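目录 上一章 下一章 术语表 索引

第三章 纺织品的颜色

3.1 颜色从哪里来

一块布的颜色由三个因素共同决定：照在布上的光，布本身对光的吸收和反射，以及看布的人。三者中任何一个改变，颜色就可能改变。染色车间里的多数争议，追到底都与这三个因素中的某一个没有说清楚有关。买方在窗边看样，染厂在灯下看样，双方各自记录的结果都没有错，放在一起却对不上。

可见光的波长范围通常取380至780纳米。白光照到织物上，染料分子吸收其中一部分波长，其余部分被反射、散射或透过。吸收短波较多的染料，织物看上去偏黄或偏红；吸收长波较多的，看上去偏蓝或偏绿。染料浓度提高时，被吸收的部分增加，颜色变深，同时色相也会发生移动。许多红色染料在低浓度下呈粉色，略带蓝光，浓度加到一定程度后蓝光减弱，转为偏黄的大红。初学配色的人常以为浅色只是深色加水，按同一配方稀释，得到的浅色往往与预想的不同。

织物与油漆面板或纸张有一个明显的区别：它由纤维组成，纤维之间有空隙，表面有起伏。光进入织物以后，在纤维与空气的界面上多次折射和反射，一部分返回表面，一部分从背面透出。纤维越细，界面越多，散射越强，返回的白光也越多。因此在上染量相同的条件下，细旦纤维织物的颜色比粗旦纤维织物浅。超细纤维面料要染到与普通面料同样的深度，染料用量需要明显增加，而用量增加又会影响水洗牢度，这一点在第七章中还要讨论。

布样浸湿以后颜色变深，也可以用同样的道理说明。水的折射率比空气更接近纤维，水填满空隙后，界面上的反射减少，光能够走得更深，被染料吸收的机会增多。车间出布时看到的湿布颜色不能作为判定依据，必须烘干并放置到温湿度平衡后再看。有经验的挡车工能够根据湿布估计干布的颜色，但这种估计只对他熟悉的品种有效。

3.2 同一块材料上的不同颜色

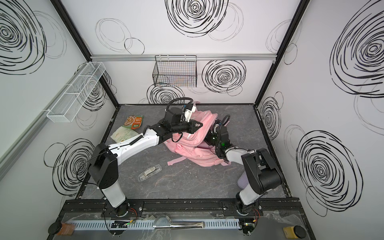

标准色样是平的，成品很少是平的。配色时使用的布样裁成方块，压平后放在观察台上，入射光和观察方向都有规定。做成服装、箱包或帐篷以后，面料被缝合、折叠、填充，各部位相对于光源的角度各不相同，观察者看到的亮度和饱和度也随之变化。图3-1中的粉色背包软塌在灰色大理石纹的地面上，没有撑起，对这样一件东西说“粉色”是够用的，要说出是哪一种粉色，就得先规定看哪一个部位、从什么方向看。箱包厂的验货单上通常写明取色部位，例如前幅中央的平整处，原因也在这里。侧片和底片即使与前幅出自同一匹布，缝好以后看上去也会深一些或浅一些。

这种差别分为两类。第一类来自几何条件，即光的入射角、观察角以及表面的朝向，把布重新压平，差别随即消失。第二类来自材料本身，包括染色不匀、缸差、匹差、边中差等，压平以后仍然存在。检验人员首先要做的是把两类差别分开。常用的办法很简单：把有疑问的部位与参照部位并排铺平，经向一致，正面朝上，再换一个方向看一次。如果转动以后深浅关系颠倒，说明面料有方向性，例如起绒织物的倒顺毛，或者斜纹织物的纹路走向。裁剪时若不按同一方向排料，成品上就会出现所谓的“阴阳色”。

起绒织物的情况最典型。绒毛倒向观察者时，光射入绒毛根部，返回的少，颜色深而浓；绒毛背向观察者时，光被绒毛侧面反射，颜色浅而发白。灯芯绒和天鹅绒的裁剪规程都要求全件单向排料，用料因此比普通面料多。有些工厂为节省用料，允许里侧的小部件反向排，这需要事先与客户约定。

涂层织物和贴膜织物又是另一种情况。表面有一层连续的高分子材料，光在这层材料的外表面发生镜面反射，反射光基本保持光源的颜色，与底布的颜色无关。镜面反射进入眼睛时，它叠加在底布的颜色上，使该处显得发白；避开镜面反射方向，底布的颜色才充分显现，看上去更深更艳。光泽越强，这种变化越剧烈。哑光整理的作用，就是把集中的镜面反射分散到各个方向，使颜色随角度的变化变得平缓，代价是整体上略微发灰。

半透明材料还要考虑背后有什么。单层薄料放在白色衬底上和放在黑色衬底上，颜色可以相差很远。测量时一般把试样折叠若干层，直到再增加一层读数也不再改变为止，这时得到的颜色与衬底无关。折叠层数应当记入报告。薄纱、雨衣料、轻薄尼龙等品种，4层往往还不够。反过来，在实际使用中这些材料多为单层，折叠后测得的颜色与消费者见到的颜色并不相同，报告中也应加以说明。

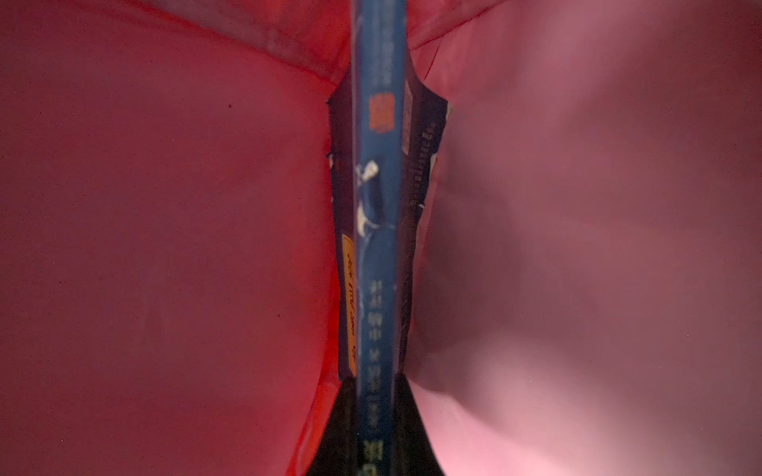
图3-2 红粉色材料的近景。左侧左下角附近最浓艳，左上部转为较暗的玫瑰色；右侧为较浅的粉色。

在重叠处和折边处，半透明材料的颜色变化尤其容易引起误判。两层重叠，光经过染料的路程加长，颜色一般变深；但折边处若受到较强的正面光或背面透光，又会出现一条较亮的细线。检验时见到这样的线，应先把折边展开，再判断是否为折痕印或染色条花。折痕印在展开后仍能看到，位置固定，并常常沿经向延续较长一段。

3.3 一个配色纠纷

下面的案例取自箱包面料行业，用来说明前面所讲的内容在实际工作中如何出现。

面料厂Trodmont为箱包品牌Lurness供应一种涂层尼龙，色号403，订单数量3000米。确认样由品牌方的面料主管Caroline Owino签字，一式两份，双方各存一份。大货到达以后，Owino在办公室对样，认为整批偏黄，要求退货。Trodmont的化验室主管Wojciech Szczepańska调出留样和大货样，在标准光源箱的D65光源下重新比对，认为两者一致，仪器测得的色差也在合同规定的范围内。

双方各寄了一套样品，往返两次，意见没有改变。后来改为当面对样，地点选在品牌方的办公室。Szczepańska随身带了一只小型光源箱。在光源箱内，双方都同意大货与确认样相符。把样品移到办公桌上，大货偏黄的现象立即出现，Szczepańska也承认看得见。办公室使用的是色温3000 K的暖色灯，桌面照度只有300勒克斯，低于双方合同附件中规定的对样照度。

问题出在配方上。确认样打样时使用的黄色组分后来停产，大货换用了另一种黄色染料，化验室按D65光源重新配平，没有检查在暖色光源下的表现。两个配方在日光条件下颜色相同，在暖色灯下颜色不同，这种现象称为同色异谱，也叫条件等色。发生同色异谱的一对样品，光谱反射率曲线是不同的，只是在某一种光源和某一个观察者的条件下，算出来的三刺激值恰好相等。光源一换，这种相等就不再成立。

从合同看，面料厂并没有违约，因为合同只写了D65一种光源。从使用看，品牌方的意见也有道理，箱包主要在商场里销售，商场的照明多为暖色。最终处理的办法是大货照收，价格下调，补单重新打样，并在合同附件中加入第二光源。Owino同时把办公室里的对样桌移走，以后所有对样都在光源箱内进行。

这个案例里有一处细节值得注意。第一次投诉时，Owino在邮件中只写了“偏黄”二字，没有写在什么灯下看的，也没有写看的是正面还是折起来的样品。Szczepańska的回复写了仪器数据，没有写测量时的衬底和折叠层数。双方用了两周时间争论，所缺的是各自一行字的观察条件。

3.4 观察者

前面两节讨论的是光源和材料，这一节讨论人。

正常色觉的人对颜色的判断也有差异。年龄增长后，眼内晶状体逐渐变黄，对短波光的敏感度下降，判断蓝色和紫色时与年轻人的结果可能不一致。疲劳和前一刻看过的颜色同样有影响。连续看过一批大红面料之后立即看浅粉色，会觉得浅粉偏绿、偏灰，这是眼睛对红色产生适应的结果。对样人员在看过高饱和度的颜色后，应当看一会儿中性灰，再继续工作。

周围环境的颜色也参与判断。同一块粉色布，放在灰色背景上和放在红色背景上，前者显得鲜艳，后者显得平淡。光源箱内壁统一涂成中性灰，对样人员穿灰色或白色工作服，都是为了减少这种影响。有的化验室把待检布匹堆放在光源箱旁边，布面反射的彩色光进入箱内，使结果出现偏差，而且偏差每天不同，不容易查出原因。

人对颜色的记忆并不可靠。让一个人看一块色样，收走以后再让他从一组相近色样中挑出原来的那块，他往往会挑出比原样更鲜艳的一块。凭记忆说“和上次的一样”或“比上次的深”，在生产上没有意义，必须有实物参照。参照样应避光、密封保存，并注明启用的月份，到期更换。含荧光增白剂的样品变化较快，保存期应当更短。

用语言描述颜色时，应使用方向性的说法，例如偏红、偏黄、偏深、偏浅、偏艳、偏灰，并说明是哪块样相对于哪块样。“不够漂亮”“有点脏”一类的说法在客户来信中很常见，跟单人员需要追问，把它们转换为可以调整的方向。一般来说，“脏”指的是饱和度偏低，但在浅色上也可能指色相偏黄。Emese Hegedűs在为染整班组编写的培训讲义中，要求学员在描述色差时先写深浅，再写色光，最后写鲜艳度，次序固定，缺一项也要写“无差别”。这种写法比较呆板，但交接班时不容易遗漏。

3.5 本章的安排

本章以下各节依次介绍光源与照度的规定、目测对样的操作步骤、灰色样卡的使用、颜色的数值表示以及色差公式。测色仪器的结构放在第四章，读者若已有这方面的基础，可以先读第四章再回到本章。色差公式一节涉及简单的三角函数和坐标变换，不要求推导，但要求能够根据计算结果说出色差的方向。

阅读本章时最好手边有几块面料，品种不必讲究，一块平纹棉布、一块起绒织物、一块带涂层的箱包料即可。3.6节的操作步骤将用到它们。棉布应事先熨平，涂层料不可熨烫，卷在纸筒上放置过夜，折痕会减轻一些。

3.6 光源与照度

目测对样所用的光源分为主光源和辅助光源。主光源由合同规定，合同没有规定时，纺织行业一般采用D65，其相关色温约为6500 K，代表平均日光。辅助光源用来检查同色异谱，常用的有模拟白炽灯的A光源和模拟商场照明的荧光光源。近年来商场普遍改用LED照明，其光谱与上述几种光源都不相同，有的买方已在附件中另行指定。染厂接单时应先核对指定光源，再安排打样，光源箱内没有相应灯管或灯组的，应在打样前向买方提出。

上一章 下一章 返回目录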